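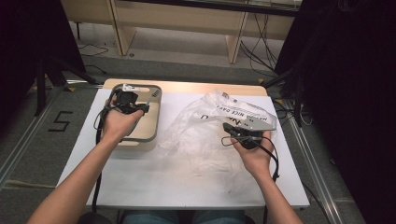 Backups, part two
2022-01-20

The old backup script copied everything every night and kept 40 copies. That worked until the disk in the closet machine filled up in September. Copy 41 failed, and the script wrote the error to a log I had stopped reading.

I have now moved to incremental snapshots. Unchanged files are hard-linked to the previous run, so a typical night adds 200 MB. The first full pass covered 2982 folders and ran until morning over the house network.

Two settings matter. Permissions must be preserved, or restores come back owned by root. The exclude list must be an absolute path when run from cron.

Saskia Pryor wrote in after part one to ask about encryption. The offsite disk is encrypted, the closet machine is not. I keep the passphrase on paper in a drawer at Umden.

Restore test is next. I'll post the timings.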